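Filed under: Opinion, Kitchen

I have been slicing radish badly for most of my adult life, and I would like to speak up for the thick slice.

The fashion, as anyone with a phone will know, is for thin. Thin enough to read a parking ticket through. My neighbor Rhodri Probert owns a mandoline, and he brings it up the way other men bring up their boats. I own a knife, a board and a certain amount of patience, and I have stopped feeling that this is something to be fixed.
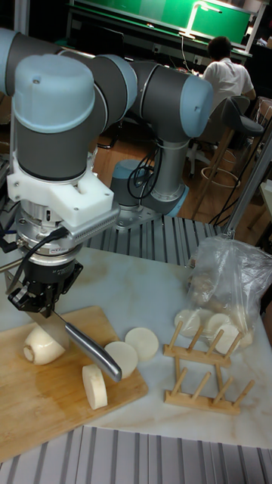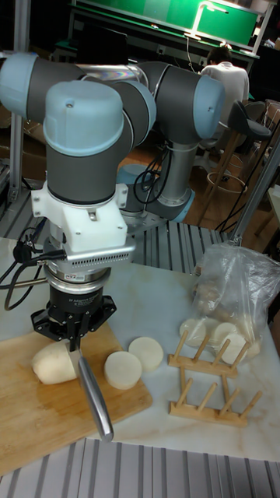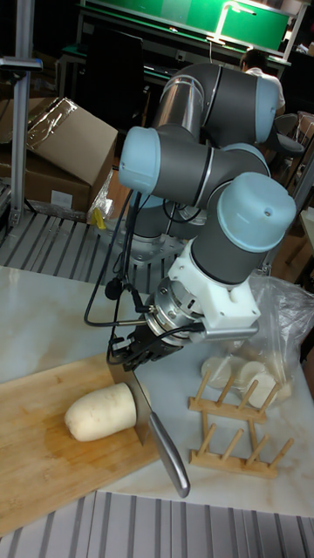
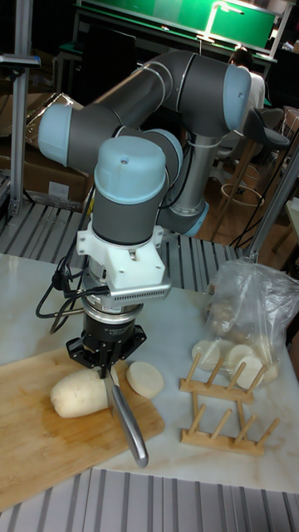 One knife, one wooden board and a pale marble-patterned surface to put them on.

Take the knife first. A proper kitchen knife with a metal handle looks like hospital equipment and feels honest in the hand. People complain that metal handles get slippery. So do people, after a certain point in the evening, and we still let them into the kitchen. What matters is the blade going down straight. A big white vegetable will forgive you a great deal, but it remembers every wobble, and you end up with a wedge that is a coin on one side and a doorstop on the other. I have served those wedges to guests. I called them rustic. Seren Wogan asked if rustic meant I'd dropped them.

Then the board. A wooden board gets dark patches when you cut anything juicy on it, and there's a whole class of person who can't bear this. They own plastic boards in four colors and a chart on the fridge explaining which is for what. I once rented a cottage outside Cultonska where the chart was laminated. I spent 2 nights there and ate out for both of them. My own board has a stain in the middle from some December project involving beets, and I have been told I could get it out with salt and half a lemon. I could. I could also learn the cello.

And so to thickness. A thick slice stands up. Literally – set it on its edge and it stays there, looking at you. It can go into a broth for 36 minutes and come out as something you still need a spoon to break. The thin slice goes into the same broth and is never heard from again. Thin has its place, I suppose, in pickles, and in restaurants where they charge by the square inch. But at home, on a weeknight, thickness is a kindness. You cut fewer of them, for one thing.

The counter is where I will lose some of you, because I think a cut slice may go straight on the counter. Not for the whole afternoon, and not if the cat has been up. But a board only has so much room on it, the slices have to go somewhere, and a wiped counter is a perfectly good plate that nobody has to wash up. Rhodri puts his in a set of nesting prep bowls. Then he washes the bowls. Then he dries the bowls and nests them. By this time I have eaten.

Which brings me to the peg rack, the last really sensible object in the kitchen. A strip of wood with some pegs sticking out of it – your great-grandmother would know what it was for, and so would a reasonably bright dog. Hopkin, the cookware shop near me, had one in the window beside a plate-drying station with a spout and a removable tray. The station cost 120 dollars. I stood there looking at it for longer than I'd like to admit, then went home to my pegs.

As for storing what's left, I've been through the beeswax wraps and the glass boxes whose lids live in another dimension, and I have come back to the clear plastic bag. You can see what's in it. You can squash it into the gap beside the milk. I rinse mine and use it again, if that helps you think better of me.

Seren has read this and wants it known that she prefers her radish grated. I'm printing that out of fairness.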